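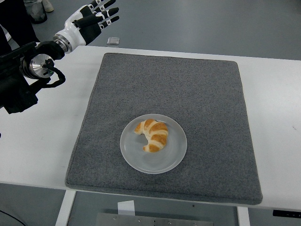 Can a robot serve breakfast yet?

I get asked this a lot, mostly by people who hate mornings. My answer this June is a firm "sort of." A croissant on a plate looks like the easiest job in the kitchen, and for you and me it is. For a hand with black fingers and a motor behind every knuckle, it's a soft, flaky thing that crumbles if you squeeze and slides off if you don't!

Bijan Bakhtiari over at Vulberg told me his team ran 200 pastry pickups last month and 37 ended in crumbs – he sounded pretty proud of that, and I think he should be. Mugs and boxes are old news by now. Pastry is still hard, and so are wet lettuce, fitted sheets and anything in a plastic bag.

So I'm keeping my own tongs for now. If your shop has tried one of these hands on a real shift (bakeries especially), write and tell me how it went. I'll print the best ones next time.

We use cookies to remember your newsletter settings. Accept | Manage preferences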